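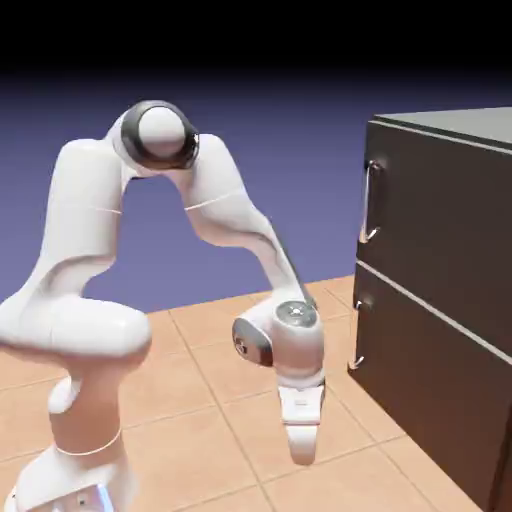
## Grout haze on dark floor tiles, how do I shift it?

**Paraskevi Tsolakis**, June 26, 2025

Hello all, I hope somebody kind can help. We had the hall and utility room tiled last November, and there's still a cloudy film over everything that comes back as soon as the floor dries. I've mopped it 20 times if I've mopped it once! The tiles are glazed porcelain, matt finish, and the grout is an ordinary grey cement one. My neighbour swears by vinegar but I'm nervous of it. Is it worth buying a proper remover, or am I stuck with it?

---

**Nicanor Olvera**

Oh, I do sympathise, I had just this in my kitchen and it drove me up the wall. Leave the vinegar in the cupboard, as it can eat into cement grout if you keep at it. What you want is a cement residue remover that says on the label it's fine for glazed porcelain. Try it in a corner first, and wet the grout lines with plain water before you start. I mixed 200 ml into a bucket, but go by your own bottle. Work on a small patch, scrub with a white nylon pad, mop up the dirty water and rinse twice with clean (I know, my knees complained too). Don't let it dry on the floor, and open a window.

---

**Bikex**

steam mop. did mine in 9 minutes

---

**Paraskevi Tsolakis**

Thank you both! Nicanor, I've ordered a bottle and will start behind the washing machine, where it won't matter if I make a mess of it.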